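Home | Classes | How-To | Gear | Kids | Contact

How to learn the three ball cascade (when you've tried before and quit)

Quick one before evening class. Got asked this again so writing it up properly. You need three balls, a wall or a bed, and ten minutes a day. Not an hour. Ten minutes.

What to throw

Beanbags. Not tennis balls, they bounce off under the couch and you spend the whole session on your knees. We use the Bukon ones at the studio, they're floppy and they stay where they land. Rolled up socks work too if they're all the same size. Different weights will mess you up.

Where to stand

Facing a bed, shins almost touching it. Drops land at knee height and you don't have to bend down so far. No bed handy, face a wall about an arm's length off. The wall stops you walking forward, and everybody walks forward.

Feet hip width. Knees soft. Elbows near your ribs, forearms level with the floor, palms up like you're carrying a tray. Shake your shoulders out. They'll creep up again, shake them out again.

Step 1. One ball

Throw from right hand to left, peak at eye level, slightly inside. Let it fall to the hand. Don't reach up and grab it. Then left to right, same height.

Look at the top of the throw and not at your hands. Your hands know where they are. Keep going till you get 17 in a row with both sides the same height. Weak hand will throw low and flat, so give it double the turns.

Bored? Do it standing on one leg. Good balance work anyway and it's how we warm up the Niltton group.

Step 2. Two balls

One in each hand. Throw the right. When it hits the top, throw the left UNDER it. Catch, catch. Stop.

The rhythm is throw, throw, catch, catch. Say it out loud. If you're saying throw, pass, you're handing the second ball across, and that's the habit that kills most people. Both balls go up. Both go to the same height.
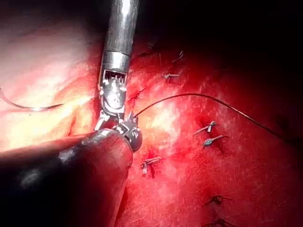

Photo: Åsmund Hovland

Now start with the left. It'll feel awful. Stay on it till it feels about as bad as the right did on day one, then a bit more. Most folks need a couple of days here and the ones who skip it come back to it later.

Step 3. Three balls, three throws

Two in your stronger hand, one in the other. Always start from the hand with two. Hold the spare one back in the palm with your ring finger and pinky, throw the front one off the first two fingers and thumb.

Throw right, left, right. Then stop with two in the left hand. That's it, three throws and freeze. Don't try to run it yet. If you finish clean do it again from the left.

Step 4. Add one

4 throws and stop. Then five. Then six. Add one only when you've done the last number clean a few times. Drop count doesn't matter, where you drop does. Going forward every time = you're rushing. Colliding in the middle = throws are going straight across, so scoop each one in a little toward your belly button before you let go.

Step 5. Let it run

Once six is comfortable just don't stop. Breathe. People hold there breath and go red. Hum something slow if you have to.

Common problems

Too fast. Throw higher for a minute, up to the forehead, then bring it down.

One hand always late. Go back to step 2, start from that hand.

Balls peeling away behind you. Elbows are drifting out. Tuck a folded sock under each arm and keep it there.

Sore wrists. You're flicking. Lift from the elbow. Take a day off if it's actual pain.

What next

When you can hold it for a minute try walking slowly, then sitting down and getting up again. After that the Velari class is a good fit, we do three ball tricks first half and poi second half. New block starts in September, upstairs at Hoekstra hall, bring water and flat shoes. Beanbags are provided but bring yor own if you like them.

Gotta run, doors open at 6.

Comments (4)

marnie_k
The bed thing saved my back. Stuck on step 2 for a week, left hand start is brutal

Tobes
I was totally handing the second ball across. Didn't even notice til I said it out loud. Up to 9 catches now!

Dell
Does this work for an 8 year old? Mine gives up fast

marnie_k
@Dell we used scarves first with my daughter, way slower to fall. Then beanbags after. She's better than me already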